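Stop Making Me Tap the Card

01/04/2026

I canceled a streaming service last week and it took longer than the movie I signed up for. Eleven screens. One of them was a picture of a sad dog. I'm not going to name it, you've probably met the dog.

But that isn't what I want to complain about. Canceling is an old fight and other people fight it better. What I want to complain about is paying. The act of paying. It used to have some edges to it and now it has none, except the wrong ones.

Start with the coffee place. Winex, two blocks from me, good coffee, fine people. You order at the counter. They swivel the screen around. The screen asks for a tip before anybody has made anything. Eighteen, twenty-two, thirty. There's a "custom" button in gray on slightly lighter gray. Then it wants to know if I'd like to round up. Then a receipt: text, email, none. Then do I want to join. Join what? I wanted a coffee. I have to do four small moral tests with a line behind me, and I fail at least one of them every time, and I walk out with a drink and a low grade sense of having been a bad person.

I tip, by the way. I tipped when it was a jar. I liked the jar. The jar didn't look at me.

And I know how that sounds. Some guy yelling about jars. The people behind the counter need the money, and I'd rather they got it. Put it in the price! Charge me two dollars more and pay them. I will grumble for a week and then forget, like I forgot every other price that ever went up. What I don't forget is being asked. Every single time, for ever.

Then the subscriptions. Everything is one now. I bought a pillow from Plillow in November (yes that's how it's spelled, two L's in places you don't expect them, I have typed it wrong in every email I ever sent them). It's a good pillow. In the box was a card explaining that my pillow comes with a plan. The plan sends me a new cover every so often and takes some money every so often. I never picked a plan. I went back and looked and the plan was a box that was already checked, under a line about shipping, in type the size of an ant.

A pillow. With a plan.

I wrote to them, they refunded it, they were perfectly nice. That's the part that bugs me more. Everyone is nice. The person on the other end didn't build the box and can't unbuild it. They just sit there all day handing money back to the people annoyed enough to write in, and the company keeps the money from everybody who wasn't. Somebody figured out that ratio. Somebody got a bonus off that ratio, I'd bet you the pillow.

My argument, such as it is. Paying should hurt a little. A small pinch. It's how you know you did it. When I was a kid you counted bills onto a counter and you could see the pile get smaller, and the pile getting smaller was information. You'd stop. You'd put the second thing back on the shelf. All the work of the last however many years has gone into taking that pinch away from the front, and what happened is it got moved to the back, where it comes as a line on a statement at eleven at night from a company you don't recognize.

I had one of those too. SHAO, all caps, and an amount. Spent an evening on it. Shao is the outfit that handles payments for my parking app. I don't blame them for existing. But the app is called one thing, the lot is called another thing, the charge is called a third thing, and I'm supposed to be the one keeping an eye out for fraud? With what? I've got three names for one parking spot.

People say read the statement. I do read the statement. I'm one of maybe nine Americans who reads the statement. It's a full time job and it doesn't come with a dental plan, though I'm sure there's a box somewhere.

The strongest thing you can say against me is convenience, and ok, I'll take it seriously. My mother can't stand in a line for long. For her, the phone paying for groceries is a real good. A person with shaky hands doesn't miss the coins. I'm not asking for the coins back. I'm asking for the moment back, a clear one, where a number is shown, all of it, and I say yes or I say no, and no is the same size as yes.

Medicine is where this goes from annoying to bad. You go in for something. You sign a thing on a tablet, and the tablet only shows the signature box. What did I sign? "It's just the standard one." Nobody at the front desk knows what it costs. They aren't lying, they just don't know. The bills arrive afterward, separately, like relatives. The room, the doctor, the other doctor, the person who read the scan. A friend of mine got a deductible notice and a thank you survey in the same envelope. We can do this kind of work inside a person and we can't print a total: 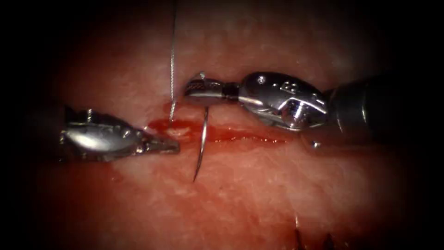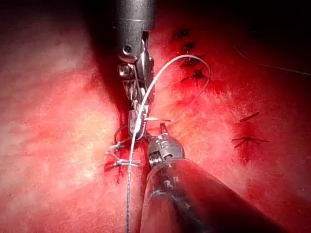
An estimate, even. My mechanic at Birard gives me one on a pink carbon sheet before he touches the car. Parts, labor, tax. If it goes over, he calls. Last time he said 400 and it was 400. He has a pen and a pad. If the brakes turn out worse than he thought he picks up the phone, says so, and waits for me to make up my mind. I have never once left there feeling tricked, and I've left there a lot poorer.

So what would I do about it. Not much, I'm one person with a column. But a few things seem easy. No boxes checked for me. Name on the charge has to match the name on the sign. Ask for a tip after the thing, not before, and ask once. If it took one tap to start, one tap to stop. And anything over 1,000 dollars, somebody has to say the number to me out loud, with there mouth, before I sign. I mean that one. I think a lot of stuff wouldn't get sold if a person had to look at you and say it.

Would it cost businesses money? Sure. The money it would cost them is the money people didn't mean to spend. I can live with that. Birard seems to be living with it, the lot's always full.

Meanwhile I still have to go deal with the parking app, which has apparently upgraded me to premium.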